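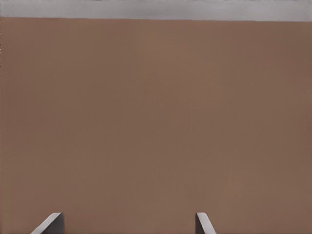

Figure 8.1 A brown surface, a little lighter toward the middle than at the sides, with a band of pale gray along the top.

Chapter 8
Brown, the Color We Forget

Ask a roomful of people to name their favorite color and you will hear plenty of blues, a good many greens, and perhaps one brave orange. Brown hardly ever gets a mention, and I have always felt a bit sorry for it (my grandmother's kitchen in Clillton was brown from floor to ceiling, and I loved every inch of it!). So let us give it a chapter of its own.

Brown is a curious thing, and you may have noticed that there is no brown in the rainbow. What we call brown is mostly a dark orange or a dark yellow, seen next to something brighter. Take away the brighter neighbor, in a fully darkened room, and the very same patch can start to look orange. We will try this together in Activity 8.2, and you will need a lamp, a cardboard tube and some patience.

Painters have known how to mix browns for a very long time. Some begin with orange and stir in a touch of blue, while others reach straight for the earth colors, umber and sienna, which we met briefly on page 113. Mpho Lekota, who kindly read this chapter in draft, likes to start from red and green, and her recipes are given in Section 8.3.

Before you read on, find a brown object at home and write down what sits beside it.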